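Looking after the books you actually read

I have 441 books in a two-bedroom flat in Jakthorpe, and I only know that because I had to list them for the contents insurance in September (never again!). Most are paperback novels, a lot of them second-hand, and nearly all of them have been dropped, lent out or read over a bowl of soup. So these are tips for ordinary books. If you own a first edition, please ask someone cleverer than me.

Musty smell. Stand the book upright and fanned open in a big lidded box, with an open tub of bicarbonate of soda next to it. Don't sprinkle the stuff on the pages, I did that with a fat family saga and was still shaking grit out of chapter nine at Christmas. Leave it for 2 weeks, then have a sniff. Some need a second go.

Sticky price labels. Hairdryer on low, held well back, for 30 seconds, then peel slowly from one corner. Any gum left behind will usually roll off under a clean fingertip. Shiny covers can take a tiny dab of white spirit on a cotton bud, but keep it well away from matt ones, it leaves a dark patch.

Pages that got wet. Kitchen roll between every 20 pages or so is what I used to do, and it's too few. Go for every five if you've the patience, change the sheets when they feel damp, and once it's nearly dry put it under something heavy overnight. It'll still look a bit wavy. Mine all do.

Loose pages. A thin line of PVA along the inner edge, put on with a cocktail stick, then tuck the page in and close the book with greaseproof paper either side so you don't glue the whole novel shut. Sticky tape goes yellow and then brittle, and takes the print with it when you pull it off.

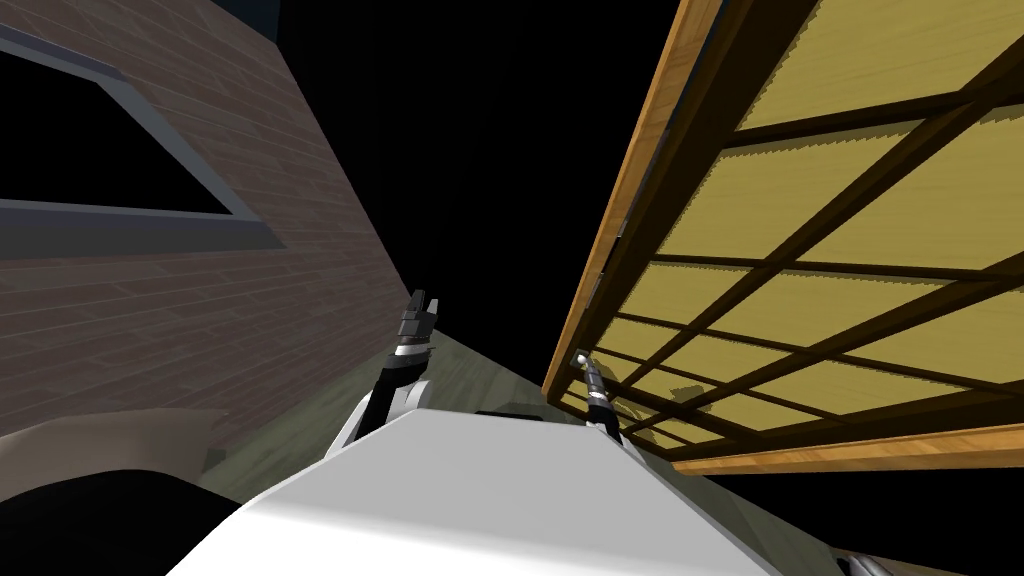 The same goes for a cracked spine, only you want even less glue and a couple of elastic bands to hold it while it sets. Wide bands, mind, the thin ones dent the cover.

Shelves. Leave a finger's width behind the books so the air can get round, especially on an outside wall. And don't pack them so tight that you have to hook them out by the top of the spine! Push the two neighbours back a little and grip the one you want round its middle.

Lending. My friend Santeri Vuorinen writes the borrower's name on a slip and leaves it in the gap on the shelf, and I've copied him. I've had three back already this year, including the one I'd given up on and bought again.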